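Popular Music and the Industry
Handout 4: The remaster, and what you are being sold
2023-02-06 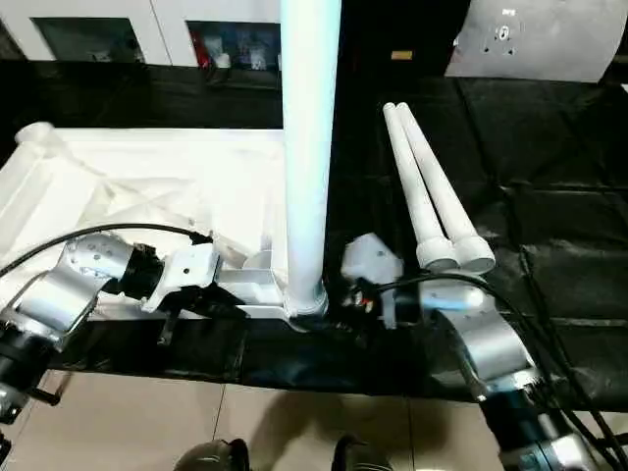
What the word covers

Mastering is the last step before a recording is copied for sale. Somebody sets the overall level, adjusts the tone, fixes the gaps between songs and hands over the final version. Remastering means doing that again, later, from the same finished mix. It can't move the singer to the left or turn down the cowbell. For that you need a remix, which goes back to the separate tracks. Labels are happy to let buyers confuse the two.

"Digitally remastered" on a sticker tells you very little. It doesn't say which tape was used, who did the work or whether anyone compared the result with the old one.

The loudness problem

Play a 1980s CD next to its 2000 reissue and the reissue will often seem better for the first minute. Usually it is louder. Listeners tend to prefer the louder of two otherwise matching clips, so any comparison made without matching the volume is close to worthless. Most reviews don't mention whether this was done. Assume it wasn't.

To get that extra level the peaks are squashed. Drums suffer first. Quiet introductions stop being quiet, and the chorus has nowhere left to go.

Case for discussion: Surnoneck

The band Surnoneck made one album, for the Grarnach label, and it has now been sold in 7 versions. The third was a numbered pressing of 2000 copies, advertised as "from the original tapes." The small print on the inner sleeve says "from the best available sources" - a different claim. When Benus bought the catalog it issued a deluxe edition with 193 minutes of music. The album itself lasts 38. The rest is demos, radio sessions and four nearly identical takes of the single.

My own copy of the numbered pressing is 3753. I have written to the label about this and am still waiting.

When it is worth doing

There are good cases. The first CD of an album was sometimes made from a tape prepared for vinyl, with the bass trimmed to suit. A better source may turn up. The Mamani box set is a fair example: the notes name the tape used for each song and admit where a copy had to do. It also sounds quieter than the old discs, so expect complaints in the customer reviews.

For February's seminar

Bring two versions of one song you know well. Match the levels by ear before you listen properly, and have a friend switch between them so you can't tell which is playing. Write down what you hear before reading the sleeve notes. "Warmer" will not be accepted unless you can say which instrument and where in the song. If you hear no difference, write that - it's a result.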